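Sugden Recipe Card Box, Two Months In
October 22, 2018

I have wanted a proper recipe box ever since my mother's tin one rusted through at the hinge, and for years I made do with a shoebox and a fat rubber band. So when the Rilemport catalog came in August with the Sugden box on the inside cover, I gave in and ordered it that same evening. I paid $55, plus shipping, and I'll admit I winced a little. That is a lot of money for somewhere to keep a meatloaf recipe!

It came well packed and it's heavier than I expected, in a good way. The lid lifts all the way off and has a groove along the top where you can stand the card you're cooking from. My old box from Flevau had a groove too, but it was so shallow that a card would slide flat the moment the oven door closed. The Sugden holds one card nice and straight, and two if they're thin. Mine says it will take 662 cards. I own 148, so I have room to grow (and my sister keeps mailing me more).

The dividers are my one real complaint. They're pretty, but the tabs are short, and once the cards are in you have to tip the whole row forward to find Soups. I ended up buying a set of Flillier dividers instead -- taller, plain, and a bit wide for the box, so I trimmed them with kitchen scissors.

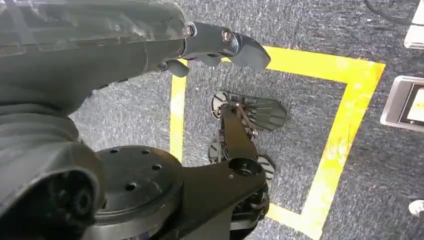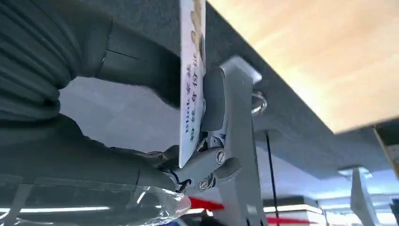 Second picture: a white card with handwriting in blue-violet ink.

Now, about ink, which matters more than you'd think. The blank cards that come with the box have a smooth finish, and my gel pen smeared on them every time I was in a hurry. A plain ballpoint does fine. I've been copying out the oldest cards a few at a time in the evenings, with the radio on, and keeping the originals in an envelope at the back -- some of them are more butter stain than recipe by now, but I can't throw out my grandmother's handwriting.

After two months on the counter next to the stove, the finish still wipes clean with a damp cloth and the lid fits just as snugly as it did the first day. I'd buy it again, though I'd wait for a sale and skip the matching divider set, which they sell separately for the larger size as well. If anyone has found tall dividers that fit without trimming, please leave a comment, I still have the whole dessert section to do.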